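Protokoll der Arbeitsrunde Liapis, November, Tovside, kleiner Raum im ersten Stock

Beginn 14:10 Uhr, Ende kurz vor vier. Protokoll: ich, weil ich beim letzten Mal gefehlt habe und das bei uns ja bekanntlich reicht.

TOP 1: Letztes Protokoll

Durchgewunken. Nur der Satz, dass die Zelle »fertig eingerichtet« sei, soll raus. Da haben ziemlich viele gleichzeitig gelacht. Ich schreibe stattdessen »läuft«, damit konnten alle leben.

TOP 2: Stand der Simulationszelle

Wir haben das aktuelle Modell an die Wand geworfen und sind gleich beim Greifer hängengeblieben. Die Zelle läuft seit dem Umbau auf dem neuen Rechner, der Arm fährt seine Grundstellung sauber an und die Handkamera liefert wieder Bilder. (Zwei Wochen lang war sie schwarz — ein falscher Pfad in der Startdatei, mehr sage ich dazu nicht, es war mein Pfad.)

Die Backen sind jetzt von Hand auf voll geöffnet gesetzt, mit 93 mm Öffnungsweite als Sollwert. Vorher standen an zwei Stellen unterschiedliche Werte, einmal in der Gelenkdatei und einmal in der Steuerung, und die Steuerung hat bei jedem Neustart gewonnen. Ab jetzt gilt nur noch der Eintrag in der Gelenkdatei. Wer ihn ändert, schreibt das bitte ins Wartungsheft. Ja, auch bei einer Simulation führen wir ein Wartungsheft, und ich finde es inzwischen richtig gut!
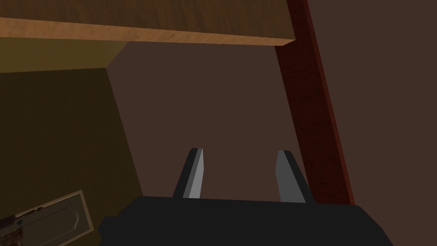

Länger geredet haben wir über die Nulllage vom Handgelenk. Nach dem Import aus dem Kamano-Paket stand das letzte Gelenk um ein kleines Stück verdreht, und das fällt überhaupt nicht auf, solange man von außen auf die Zelle schaut. Erst über die Handkamera merkt man, dass Linien kippen, die man anders erwartet hätte. Der Vorschlag aus der Runde: die Nulllage nach jedem Import einmal mit der gespeicherten Referenzpose vergleichen und erst danach irgendetwas anderes anfassen. Angenommen, keine Gegenstimme, eine Enthaltung (Kaffee holen).

Dann kam die Frage, ob wir die Kamera am Greifergehäuse ein Stück nach vorn setzen. Im Moment nimmt das Gehäuse unten im Bild ganz schön viel Platz weg. Dafür spricht, dass man mehr vom Raum sieht. Dagegen spricht, dass der echte Halter von Lekimura eben dort sitzt, wo er sitzt, und wir in der Simulation nicht schöner wohnen wollen als in der Werkstatt. Ich war erst für das Verschieben und habe mich umstimmen lassen. Die Kamera bleibt, wo sie ist.

TOP 3: Fingerbeläge und Kontakt

Mein Lieblingsthema, deshalb hat es auch so lange gedauert. Die Beläge auf den Innenseiten der Finger sind im Modell eigene Körper mit eigener Reibung. Beim letzten Dauerlauf ist uns das auf die Füße gefallen: Der rechte Belag hatte nach dem Kopieren noch den Standardwert, der linke unseren eigenen. Der Greifer hat also mit zwei verschiedenen Händen zugepackt, und wir haben tagelang am Regler gedreht. Sehr ärgerlich, aber jetzt wenigstens verstanden.

Der Dauerlauf ging über 2.475 Greifzyklen. Davon stammen die ersten 1.161 noch aus der Zeit mit den ungleichen Werten und fliegen aus der Auswertung. Es gab einen Versuch, sie als »Vergleichsgruppe« zu retten. Abgelehnt, die Startposen wurden damals nicht mitgeschrieben, damit kann man wirklich nichts anfangen.

Beschlossen:

Beide Beläge beziehen ihre Reibung aus demselben Eintrag.

Die Schließkraft bleibt bei 75 Prozent vom Maximum, bis neue Zahlen da sind.

Vor jedem Dauerlauf wird einmal leer geschlossen und wieder geöffnet und dabei die Kontaktanzeige mitgelesen. Dauert keine Minute.

Zum leeren Schließen gab es noch eine Nachfrage, ob man das nicht automatisch machen kann. Kann man, und das Skript liegt sogar schon halb fertig im Ordner. Ich mache es fertig. (Steht jetzt im Protokoll, ich komme da nicht mehr raus.)

TOP 4: Kollisionskörper im Raum

Der Raum in der Simulation ist ja eher Wohnung als Werkhalle, und alles, was darin steht, hat seinen eigenen Kollisionskörper. Oder eben keinen, das war das Problem. Beim Möbelsatz fehlte er an einem Teil komplett, und der Arm ist bei einem Probelauf einfach durchgefahren, ohne eine einzige Meldung. Sah elegant aus, war aber natürlich falsch.

Wir haben uns deshalb den Raum aus der Greiferperspektive vorgenommen, mit offenen Fingern und ohne Werkstück. Geprüft wird jetzt der Reihe nach: die Tür mit der gewölbten Leiste, die Wände, dann alles aus Holz. Bilder an der Wand dürfen ohne Kollisionskörper bleiben, so weit oben hat der Arm im normalen Ablauf nichts verloren. Wer das anders sieht, möge sich bis zur nächsten Runde melden, am liebsten mit einer Bahn, die dort vorbeiführt.

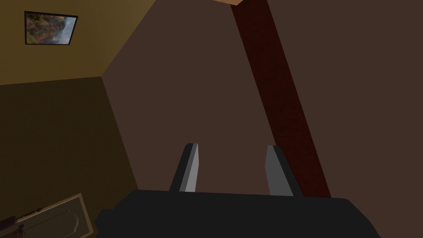 Seite 2 von 2

Noch zum selben Punkt: Die Sicherheitsabstände rund ums Greifergehäuse sind zu knapp. Das Gehäuse ist breit, und im Kollisionsmodell steckt noch der schmale Kasten vom Vorgänger. Solange das nicht getauscht ist, fahren wir die Bahnen in Türnähe nur mit halber Geschwindigkeit und mit jemandem am Rechner, der die Stopptaste im Blick hat. In der Simulation geht zwar nichts kaputt, aber die Bahnen wandern später eins zu eins an den echten Arm, und da hätte ich gern ruhige Nerven.

Der neue Kasten wird aus der Kamano-Zeichnung abgenommen, mit der Stufe an der Seite. Eine gerade Box wäre schneller gebaut, klar, aber dann verschenken wir genau dort Platz, wo es eng wird.

TOP 5: Pflege und Routine

Wir hatten bisher keine feste Reihenfolge beim Hochfahren, und jeder macht es ein bisschen anders. Ich habe mitgeschrieben, worauf wir uns geeinigt haben:

Zuerst die Gelenkdatei laden und die Versionsnummer ins Heft eintragen. Danach Nulllage gegen die Referenzpose. Dann Finger ganz auf, einmal zu, wieder auf. Handkamera einschalten und ein Standbild ablegen, damit man später vergleichen kann. Zuletzt die Kollisionsanzeige einblenden und kurz durch den Raum schwenken.

Das Ganze hängt ab nächster Woche ausgedruckt neben dem Rechner. Die Standbilder kommen in den gemeinsamen Ordner und bitte nicht auf den Desktop, der sieht aus wie ein Flohmarkt.

Wie oft wir die alten Standbilder löschen, blieb offen. Ich wäre für »gar nicht«, die sind winzig, aber es gab Widerspruch wegen der Sicherung, die jetzt schon bis in den Morgen läuft.

TOP 6: Verschiedenes

Lekimura hat den Ersatzhalter für die Werkstatt angekündigt, ein Termin steht noch aus. Sobald er da ist, messen wir ihn nach, bevor er angeschraubt wird, und gleichen das Maß mit dem Modell ab.

Der zweite Bildschirm flackert wieder. Kabel tauschen, und wenn das nichts bringt, schauen wir nach einem anderen.

Offene Punkte für die nächste Runde: Kollisionskasten Greifer, Skript für das leere Schließen (ich), Durchsicht der Möbelteile, Löschfrist für die Standbilder, neuer Dauerlauf mit gleichen Belägen.

Nächstes Treffen wieder um 14 Uhr im selben Raum. Bitte den Adapter mitbringen, der dort liegende passt nicht mehr.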